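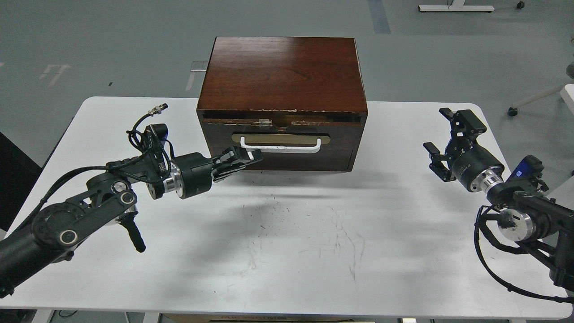 The internet is very sure about what you should do with an old wooden box. You should strip it, sand it through three grades of paper, oil it with something that costs more than the box did, and photograph it next to a sprig of eucalyptus. I've read a great many of these pages over the past fortnight and I have come away with less faith in them than I started with.

My box is dark, a reddish brown, with a glossy top and a drawer in the front. The gloss is lovely if you stand in the right spot. The front edge of the lid is less lovely. It's been chipped along the seam and there are little pale specks of bare wood showing through, the way a skirting board looks after years of vacuum cleaners. It has a white pull handle that I doubt was the first handle it ever had, sitting on a tan backplate that doesn't match much of anything. There's a bit of clear tape on the front as well, near the notch, and I'll come to the tape.

I paid $70 for it at the Sarncombe market, which my family considers too much. The seller told me it was rosewood. Everything dark and shiny at a market is rosewood. If all the rosewood sold at Sarncombe on a Sunday morning were rosewood there wouldn't be a tree left standing, and I said something to that effect, and he said it might be mahogany. I bought it anyway. I liked the drawer.

So, the chips. My first stop was the wax filler stick, because every article mentions it and most of them use the same sentence to do so. You pick the colour nearest your timber, rub it into the damage, wipe off what's left over and the chip "virtually disappears". I bought a Flelletti one in a shade called Old Claret, on the strength of a great many glowing reviews. I read more than 610 of them before I noticed how many were about the delivery.

I tried it on the underside first, on a scratch that doesn't matter. It went on like crayon. When I wiped it, some of it stayed in the scratch and some of it spread itself over the finish on either side, so that I had a scratch with a halo. From across the room, yes, you'd miss it. From across the room you'd miss the chips too. I don't keep a box across the room. I keep it on a table and look down at it while I'm opening the drawer, and from there a filled chip looks like a chip someone has been at.

The second thing I was told to try was a marker pen. I gather professionals do use touch-up markers, and I can believe that in their hands it's an art. In mine it was a felt pen. The colour soaked in where the wood was bare and slid about where it wasn't. I stopped after one go, again on the underside, which is starting to look like a primary school desk.

Then there's the full refinish. I got as far as pricing it. There's a place called Wickramasinghe that does furniture repair and also, apparently, small pieces, and to their credit they asked me on the phone what I wanted the box to do. I said hold stamps and batteries and the spare keys. There was a short silence. They told me they could strip it and respray it, but that I'd probably lose some of the colour I liked, and that if the top was a veneer there wasn't a lot of room for error. I asked if the top was likely to be a veneer. They said they couldn't tell over the phone, which I thought was the first straight answer I'd had from anybody. Every website had been perfectly able to tell from a good deal further away.

I haven't taken it in. I might in June when things are quieter, or I might not.

The part I can fix myself is the drawer, or at least how it runs. It sticks in the last little way before it closes and you have to give it a nudge with the heel of your hand. The common advice is to rub a candle along the runners. I was all set to be rude about this one, as it sounds like something off a calendar, but it did help. Not as much as promised. "Glides like new" was the phrase, and I'd call it more of a shuffle. I used the stub of a plain white candle, did both sides, and pushed the drawer in and out a dozen times to spread it. It still wants the nudge if you've overfilled it. That may be a comment on me and batteries.

I was also told to use a spray, the Zereo one with the blue cap that the hardware shop has stacked up near the register. I don't like things that are stacked near the register. It says on the can that it's suitable for wood, metal, plastic, rubber and leather, and I've never met anything that was good for all of those at once. It also smells strongly enough that I'd have had to keep the stamps somewhere else. I put it on the side gate, where it's been a great success.

The handle I've gone back and forth on. The look-what-I-did crowd would have it off in a minute and a brass one on. I priced brass handles too. The cheap ones are brass coloured, and the dear ones come to a fair slice of what I paid for the box. But the main thing is that a new handle means new holes unless the spacing happens to match, and I measured, and it doesn't match anything in the shop. Filling two holes and drilling two more in a drawer that was perfectly openable to begin with is the kind of job I've done before and regretted for years. The white handle is easy to find in poor light and you can get your whole hand round it. It's staying.

Which leaves the tape. I assumed it was left over from a price tag, and I had my thumbnail under the corner of it on the first night. Then I thought about why someone might put a small piece of clear tape on a box just there, below the lid, and decided to leave it until I'd had a proper look with a torch. I've had the proper look. I still can't tell if it's holding anything down. The usual trick is a hair dryer on low to soften the glue, then peel slowly, then a dab of eucalyptus oil for whatever's left. I'm happy with the hair dryer in principle. I'm less happy about putting oil, or heat for that matter, on a finish that neither I nor the man who sold it to me can name. People online say it's fine. They said the crayon was fine.

For now I've given the whole thing a wipe with a barely damp cloth and a dry one straight after, and it came up better from that than from anything I paid for. The grain on the top is really very good. I'd taken it for a dull sort of brown in the market and there are proper streaks in it.

If anyone has taken old tape off a glossy finish and still had a glossy finish the next day, I'd like to hear how, and I'd particularly like to hear what the finish was. Please don't write in about beeswax. I have three tins of it already, all presents, and none of them agree with each other on how long you leave it before buffing.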